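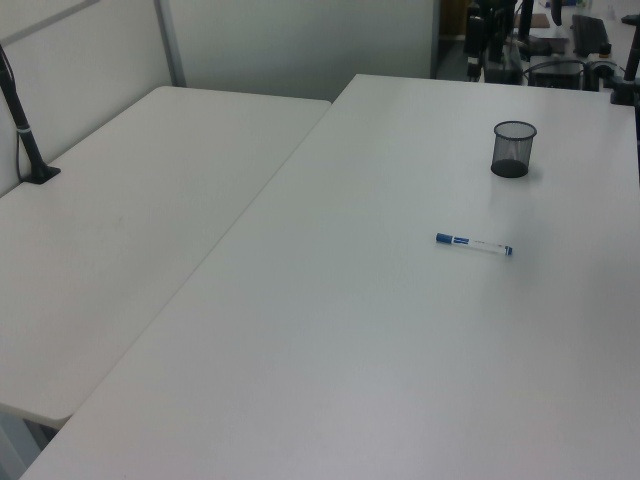
Paste and lining trials, continued – 27/10/2024

Carried on from the September pages. Purpose unchanged: find a wheat starch paste that holds the spine linings on the Plendmont ledgers without pulling the text block hollow when the heating comes on. The September batch was strong enough in peel but the boards cupped towards the lining. Guido thinks the paste was too thick. I think it was put on too thick, which would look the same from the outside. Today's strips are meant to separate the two.

Materials

Starch: Nekitov, same sack as before, opened in September and kept in the lidded tub. The top layer had caked slightly. Broke it up and sieved it before weighing.

Lining paper: Suduler medium weight, cut with the grain running the length of the strip, plus one set cut across the grain as a check. The last of roll 46 went on the long-grain strips. Cross-grain strips come from the next roll, so the comparison between the two directions also carries a change of roll. Not ideal. Gunvor has a few offcuts of the old roll in the plan chest and I will ask for them before repeating.

Board: grey board from the offcut shelf, all from one sheet. Sheet was checked for grain by bending and by wetting a corner; both methods agreed.

Water: filtered, from the usual jug.

Cooking

Two pastes were made, A and B. A is the September recipe, one part starch to four of water by volume. B is one to six. Both soaked overnight in the cold, covered.

A went over the water bath first. Stirred without stopping. It thickened later than I remembered, then all at once, with the usual moment where the spoon drags and the whole mass turns from milk to something translucent. Kept stirring well past that point. The September notes say "cooked until clear", and that is too vague to repeat from. Future entries should give the time from the first drag of the spoon to taking it off the heat. For A that was 25 minutes, for B 30.

B behaved better in the pan. Fewer lumps against the wall, and the few there were rubbed out against the side. A had a skin before it was off the heat. Removed the skin and did not stir it back in.

Both left to cool undisturbed in covered bowls, then pushed through the horsehair sieve twice. A needed water at the brush to work at all, and I should admit that this is where the trial gets muddy. If A is always let down at the bench by eye, then "A" is a different paste each time, depending on who is holding the brush. Lama measured her additions today with the small syringe. I did not do this in September and there is no way to recover what was added.

Lama's figures, let-down of A: one part water added to two parts sieved paste. This brings it to something close to B by total water, but it does not feel like B. It is shorter and slides more under the brush. B has more drag and leaves a finer edge. I don't have a measurement for this and will not pretend to.

Pasting out

Strips laid face down on the blotter, pasted from the middle outwards, left to relax until flat, then laid to the board. Relaxing time matters more than I had allowed. Strips laid straight away were still expanding on the board and gave ripples at the long edges. Strips left too long dried at the corners. The usable gap for the Suduler at today's humidity is short, and shorter for B than for A.

Application weights: each strip weighed before and after pasting. Chidubem did the weighing and I did the brushing, so that I could not adjust my hand to the numbers. Result was instructive. My "thin" coats were all over the place and my "thick" coats were consistent. Thin coats of A came out heavier than thin coats of B in every pair. So Guido and I are both partly right, which doesn't help us choose.

Strips numbered in pencil on the unpasted end. One number was lost when the end was trimmed. It is treated as unknown and excluded from the curl table, although it looks like a thick A.

Pressing

Between blotter and release fabric, under glass and weights. Blotters changed after the first hour and again before leaving. Second change was probably late. The blotters under the cross-grain set were clearly damper than the others when they came out, and I have no good explanation, as both sets had the same coat. Possibly the new roll takes up more. Possibly they were simply at the bottom of the pile.

The weights are a mixed lot. Somebody has painted values on the side of each, and when put on the platform scale the one marked 500 g reads 522. The rest were close enough. Painted value on that one should be ignored. I have tied a tag on it and it stays in use.

Curl

Measured as rise at the centre with the board lying cup down on the glass plate, feeler gauge under the middle. Taken on removal from the press, then again after standing open in the room.

On removal: everything flat, as expected. No information in this reading and it could be dropped in future.

After standing:
A thick, long grain – clear cup towards the lining, all strips.
A thin, long grain – slight cup, one strip flat.
B thick, long grain – slight cup, all strips.
B thin, long grain – flat within what the gauge can tell.
A and B, cross grain – cup in the other axis and worse in both. Stopped measuring, as the point was made.

The order is sensible. Total starch laid down seems to be the main thing, with grain direction far ahead of either. If anyone ever lines one of these spines across the grain, no paste will save it.

Gauge readings are in the bench book and are not copied here. I want them repeated by a second person before they are quoted anywhere. The first few strips were read with the gauge pushed in until it gripped, the later ones until it just touched, and I only noticed when Chidubem asked which it was. "Just touches" is the rule from now on.

Peel

Done by hand, pulling back slowly at a right angle. A thick and B thick both split the lining paper before the paste let go. A thin did the same over most of its length. B thin came away cleanly for a short distance at the start of two strips and then tore fibre. The clean part was at the end where I had begun brushing, and the brush may have been starved. Need to look at this properly before calling B thin weak.

Tamunoemi raised reversibility, which I had left off the sheet. Laid a damp poultice on one strip each of A thick and B thin. B thin lifted with a spatula with no scraping. A thick lifted too but left a visible layer of starch on the board that needed a second poultice. For ledgers which may well be opened up again by the next person, that counts in favour of B.

Keeping

A quantity of each left over. Both in the fridge in clean jars under a layer of water, lids marked with the letter only. September's jar was thrown out: sour smell and a pink patch on the surface. No preservative is going in. Smaller batches are the answer, although that puts the cooking time per useful gram up again and Gunvor will say so.

Loose points

The horsehair sieve has a broken patch near the rim. Work the paste through the centre only until it is replaced.

Humidity in the room climbed during the afternoon, with the door propped open for a delivery. The last strips were pasted in that. They are marked with a cross on the sheet.

Gunvor asks whether methyl cellulose should be in the comparison. It should, as a mix with B, but not until the starch result repeats. Adding it now gives us more columns and no more certainty.

Spare long-grain strips are in the flat drawer, second down, between blotters. Please do not use them for anything else.

Next

Repeat B thin and A thin only, same grain, same roll if Gunvor's offcuts stretch to it.

Weigh every strip. Brush loaded fresh for each one, starting from alternate ends so that a starved start shows up.

Change blotters on time, and write the time down.

Chidubem to brush, me to weigh, then compare the spread with today's.

Guido to read the gauge on both sets without being told which is which.

No ledger gets touched until that is done. The first one on the list has a loose front board and can stay in its box, tied, for now.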